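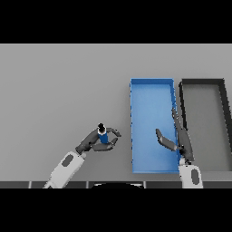

Search this site Enter keywords Go

Teaching two hands at once: an interview with the Lavel teleoperation group, Brastbridge

July 10, 2026

The Lavel group trains two-armed robots by remote control. An operator wears a pair of tracked gloves, the arms follow, and joint positions are logged with the camera view. Most of the early work is done in simulation, using a control package the group calls Rornik. We spoke to the group's lead operator, who asked to be quoted by role only.

The current task is sorting. A small object is picked up from a grey table and placed in one of two trays, one blue and one black. "The placing is easy to show," the operator said. "The grasp is where the demonstrations differ. One person closes the thumb first, another the finger, and the model has to learn from both."

Slender cylinders were chosen early on. They tip when touched off centre, and a jointed hand can hold them in several ways. The operator prefers a curled grip with the thumb underneath. "If the fingertips meet exactly, the object tends to turn. I leave a small gap between them and let the palm do the holding."

Each operator records 200 demonstrations of a task, in blocks of 10. Blocks were longer until June, when the group compared early and late recordings and found that wrist paths drifted as people tired. A run is discarded if the operator pauses for more than 2 seconds in mid-air. "A pause is recorded as an action. The policy copies it, and then the arm waits over the table with no reason to go on."

The idle hand is also recorded. "People forget they have it. It wanders over a tray and gets in the way of the camera. We don't correct that afterwards. We ask for a rest position before the next block."

Contact remains the weak point. The gloves give no force feedback, so operators judge a grip by eye. A trial with vibrating fingertips, run with Shemweta, covered 4 operators. Grip errors fell for the two newest and hardly changed for the others. The group has not decided whether to fit them.

Asked about guiding the arms by hand instead, the operator said it had been used on an older rig. "It works well for one arm. With two arms and all those finger joints you run out of hands."

Transfer to the physical arms is planned once the black tray recordings are finished.

We use cookies to improve your visit. Accept Manage settings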